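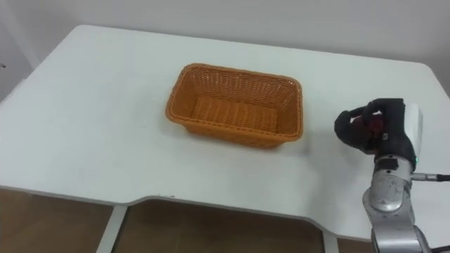

Orange woven basket on a white table.

Sanaa Helmy puts the kettle on before I've got my coat off, and then forgets it, and then puts it on again. She has been up since four, she says, rewriting a wedding. The wedding is in the last episode of the new season of Tronville, her half-hour comedy for the streaming service Bruvari, and it has been giving her grief since June.

"It keeps wanting to be a lovely wedding," she says. "And I keep saying to it, no, you're in a bus depot, somebody has parked a coach across the aisle, please behave yourself."

If you haven't come across Tronville yet, it follows three generations of the Zustitz family, who run the only bus line in and out of a small inland town and mostly don't speak to one another except over the two-way radio. The first season arrived with very little fuss and found its audience slowly, by way of people's mums as far as I can tell (mine certainly rang me about it). The second has seven episodes, one more than the first, and Helmy fought for the extra one.

"They asked me what was in it that couldn't go in the other six, which was a perfectly fair question, and I hadn't got an answer. So I told them the grandmother learns to drive. Then I had to go home and write the grandmother learning to drive, and it's my favourite thing we've done. I've never confessed that to Bruvari, so I suppose I'm confessing it now."

She comes to all this from soap. Helmy was 17 when she sent her first script to Ammann, the production house behind the late-afternoon serial her aunties never missed, and the script came back with a kind note and a bus timetable somebody had been using as a bookmark. She kept both. A few years later she was in the story room there, filling whiteboards with affairs and floods and mistaken paternity, and she stayed until the serial finished with episode 1126.

"I wrote on that last one. We'd all been told to keep it hopeful, so everybody got a job interview. If you watch it back there are people going off to job interviews in every scene, because that was what was on all our minds, you know? The whole building was updating its résumé."

She laughs at this for quite a while. She's good company, the kind of talker who starts a story about a lighting problem and ends it at her cousin's engagement party, and I've given up trying to keep my questions in order by the time the tea appears. It's very strong. There's a tin of date biscuits too, and she pushes it across to me every few minutes as though I might have missed it the last time.

I ask what soap taught her that's any use in comedy.

"Speed, first. You can't be precious at that pace, you'd be under a bus by lunchtime. And you learn that the audience remembers everything. I once gave a character a shellfish allergy so I could get her out of a dinner, and two years on I had her eating prawns on a pier, and oh, the letters! Lovely letters, very concerned. So on Tronville we keep a book. Who's allergic, who owes who money, which bus has the dodgy door."

The book lives with the writers, of whom there are five, counting Helmy. They meet above a dry cleaner's, and she speaks of the room with enormous fondness, even the radiator. 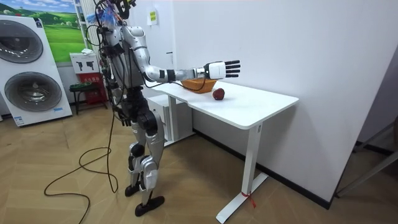
Humanoid robot with one arm held out over a white desk.

The writers argue, she says, mainly about the father. Ray Zustitz spent most of the first season refusing to apologise to his daughter over a thing that viewers never quite heard explained, and the room is still divided on whether they ever should.

"I know what it was," Helmy says. "Two of the others think they know. It'd take one line of dialogue, and I've written that line a dozen times, and every time I take it out the scene gets better. My own dad was a bit like that. We had a cold spell of a year or so over a borrowed trailer, and I couldn't tell you now what had happened to the trailer, but I could tell you exactly where everybody sat at Christmas."

Did he see himself in the show?

"He thought it was my uncle! He rang my uncle to tell him."

The new season moves a little further out from the depot. There's an episode set entirely on the overnight run to the coast, with the heater stuck on and a passenger who may or may not be an inspector, and another in which the radio breaks and the family have to talk face to face. Helmy was nervous about that second one. The radio conversations were what people quoted back to her at the shops, and she worried that taking them away would feel like a punishment.

"But you've got to let them be in a room together eventually. I'd have been cross if I were watching. My aunties would have been furious."

The aunties remain her test audience, as they were for the serial. They get the scripts read aloud to them in the kitchen, all the parts, and she watches which one of them gets up to see to the stove. If it's during a big scene she goes home and cuts.

As for a third season, she hasn't been told anything and says she's stopped checking her phone during meals. She has an opening for it, though, something to do with a rival bus line and a very small parade, and she's halfway through describing the floats when she remembers the wedding. The coach is still across the aisle. She wonders out loud whether the bride could simply drive it, then goes to find a pen, calling back over her shoulder that I should take some biscuits for the train.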